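Moved for work in March, how do you meet people when you're on shifts?

Posted by pisis_newbie

Hi all! I moved to Fikville in March for a packing job and I really do like it here, the river path is gorgeous and my landlady is a gem. But my shifts change every week, so I keep missing the language class and I've gone whole weekends speaking only to the bus driver. Has anyone found something that works with odd hours? My English is okay, a bit slow.

Ezequiel Escobedo

Welcome!! I came over 2 years ago for the Cirkar warehouse and was in exactly your shoes. Go to the Dal Bello drop-in, it's upstairs from the bakery on Pisis Street and it changed everything for me. You walk in when you can, you leave when you have to, and people will remember your name (they remembered mine, and it's a long one!).

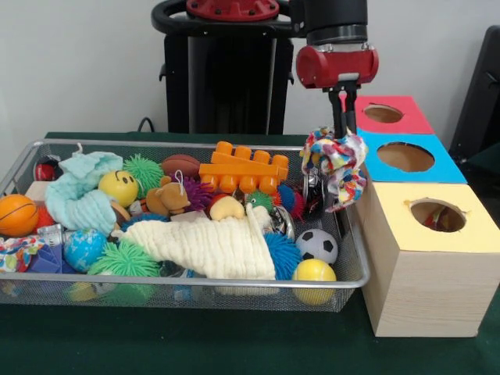 Do you have to sign up before you go?

Just turn up and write your first name on the sheet by the door. It's free, and you can bring a friend or your kids.

Bus 41 stops right outside, and the last one back is late enough for most shifts. I'd start with the conversation table, where slow English is completely fine, half of us are slow! There's also a potluck now and then, and I have eaten things there I still dream about.

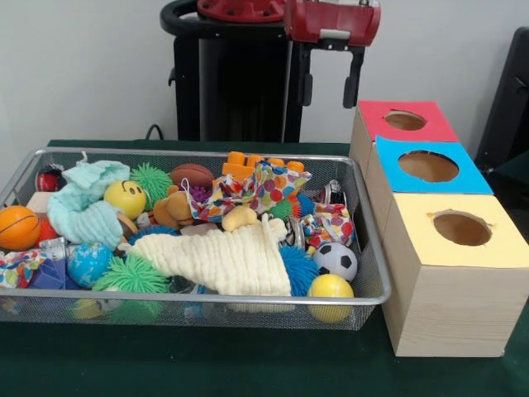
After a few visits, ask to be added to the phone group. It had 391 people in it when I joined and it's past 400 now, and someone is always awake after a night shift and up for a walk or a coffee. Message me if you want company the first time, I mean it!

marlow_k

try the library? they had a board with groups on it, not sure about hours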